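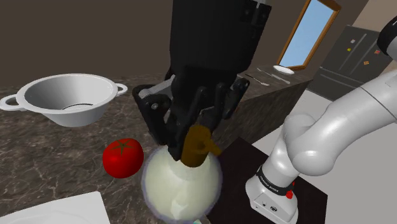

Setano Countertop Handling Cell: Planning and Budget Notes

The Setano cell is a single-arm setup for kitchen handling work: picking up produce, moving bowls and small vessels, clearing items off a counter. Vonlow sells it as a simulation package first and as hardware second. Most buyers start with the simulation license and run their own items through it before they commit to an arm.

Page last updated June 18, 2024.

What the simulation license covers

The license includes the kitchen scene, a white seven-joint arm on a pedestal base, a black gripper and a library of household objects. The library has 200 items. You can add your own as mesh files, but check the scale of each one before a long run. An item imported at the wrong size will still load, and the grasp results for it will be useless.

One license covers one workstation. Extra seats can be added at any time and are billed to the end of the current term. Terms run from October to October - a license bought in between is prorated.

Round objects are worth testing early. Spheres, tomatoes and smooth bowls give two-finger grippers more trouble than boxes do, and they are the items most likely to change your choice of fingertip. 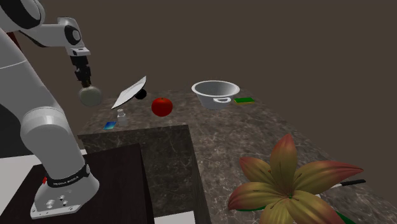
Fingertips are ordered separately from the gripper, in sets of two. The Drastano soft set suits fruit and thin-walled vessels. The hard set holds its shape better on flatware and handles. If your item list is mixed, budget for both, plus one spare set of whichever you expect to use more.

Space and mounting

Plan the arm's position before you order a base. Corner counters are harder than straight ones: an arm placed to reach one leg of an L may reach only part of the other. The planning sheet shipped with the license has a reach template for this. Print it at 95 percent if you use letter paper.

The pedestal bolts to a flat, rigid platform. Platforms are not included. Leave room behind the base for the cable and the connector, and keep the emergency stop within reach of the person running the cell.

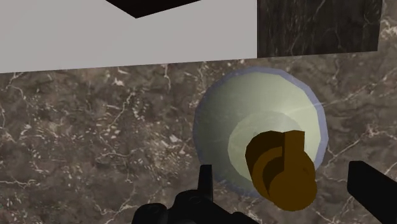

Camera views

The license supports several views of the same run, including one looking down at the counter. Use at least two when you review grasps. A finger that looks closed on an item from the side can turn out to be well clear of it from overhead, and the reverse happens too.

Ordering

Simulation license, part 368: quoted per seat
Drastano fingertips, soft or hard: quoted per set
Arm, gripper and pedestal: quoted as one line, installation extra

Hardware lead time is 11 weeks from a signed order. In North America, orders go through Vonlow directly. In Europe they go through Kalniņš, which also handles installation and repairs there. Send your item list and a counter drawing with the quote request.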